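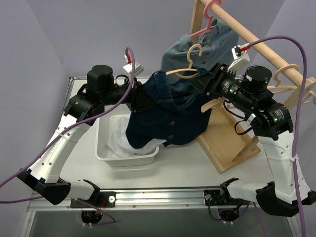 Section 4. Setting up the two-arm garment task

This section covers the clothes-hanging task used in the second half of the Fallstead robotics club year. Complete Section 3 (mounting and first power-up) before you start. You will need two people for steps 1 to 9, and one of them must have signed the bench sheet.

The text was last revised on 13/04/2022 by Rui Mota. It replaces the loose pages in the blue folder.

4.1 Before you switch on

1. Check that both arm brackets are tight on the aluminium rail. Try to rock each arm by its base with the power off. If it moves, go back to 3.4.

2. Check that the white knobs on the rail are done up finger-tight. Do not use pliers.

3. Follow each purple cable by hand from the sensor box down to the base. It should hang in one loose loop on the outside of the arm. A cable that runs between the arms will catch on the garment.

4. Look over the thin black cables at each wrist. Replace any cable tie that has snapped, and trim the tail flush. Sharp tails pull threads.

5. Turn on the supply, then start Likport on the bench computer. Wait until both arms are listed as ready.

Caution: keep hands, hair and lanyards outside the taped line on the floor whenever the supply is on. The grippers close slowly but they do not stop for fingers.

4.2 Placing the bin and the rack

6. Put the white bin in the middle of the table, long side facing the rail. Both grippers must be able to touch the bottom of the bin without the elbows meeting. Test this in slow mode.

7. Stand the wooden rack behind the arms, with its base tray to the right of the bin. The dowel should be higher than the bin and within reach of the right arm.

8. Mark the corners of the bin and the tray with pencil. Later groups use the same marks, so please do not move them without telling the next group.

9. Hang the spare hangers on the dowel. One garment may be left on the rack as a finished example, but keep it away from the part of the dowel you are working on.

Note: the plastic hangers slide on the dowel if they are knocked. If one drops into the tray or on to the table, pause both arms before reaching in for it.

4.3 Lifting a garment with both arms

Start with a cloth or a T-shirt. Move on to denim once your group can lift a light garment and put it back three times running. A denim jacket is heavy for these arms and the buttons can jam between the gripper fingers.

10. Drop the garment into the bin without folding it. Other items can stay underneath.

11. Drive the left gripper to the collar area and close it on a single layer if you can. Check the wrist view in Likport before lifting.

12. Lift a little, hold, and bring the right gripper to the opposite shoulder. Close it.

13. Raise both arms together at the slow setting. Stop while the hem is still in the bin. The bin takes part of the weight and keeps the garment from swinging.

14. If the garment is twisted, lower it, open the right gripper only, and take a new hold nearer the seam. Do not try to shake it straight. Shaking trips the load limit and both arms will need to be homed again.

15. When the shoulders are level, save the position as HOLD_A. You will start from here in Section 5, where the hanger goes in.

The driver calls each move out loud before making it. The second person watches the cables and keeps a hand by the stop button.

4.4 Load and grip settings

The grip value is set on the Fikre page, under Tools. Use 1,000 for cloths and T-shirts and 1,137 for shirts. For jackets use 1,386, which is the highest value allowed on this bench. If a garment slips at that setting, the hold is in the wrong place – change the hold and leave the number alone.

Return the value to 1,000 at the end of the session.

4.5 Saving your runs

16. Name each run with your group letter and the garment, for example C-jacket.

17. Save failed runs as well as good ones. The November demonstration is planned from both, and a run with a dropped sleeve is useful to the groups writing the recovery steps.

18. Copy the folder to the Bivix drive before you shut down. The bench computer is wiped at the end of each half-term.

4.6 Shutting down

19. Lower the garment fully into the bin and open both grippers.

20. Send both arms to the park position and wait for them to stop.

21. Close Likport, then turn off the supply. The arms go limp when the power is cut, so the second person should support the right arm at the white link until it is resting.

22. Put the lens caps back on the two wrist cameras and fill in the bench sheet.

For faults during a lift, see Section 7.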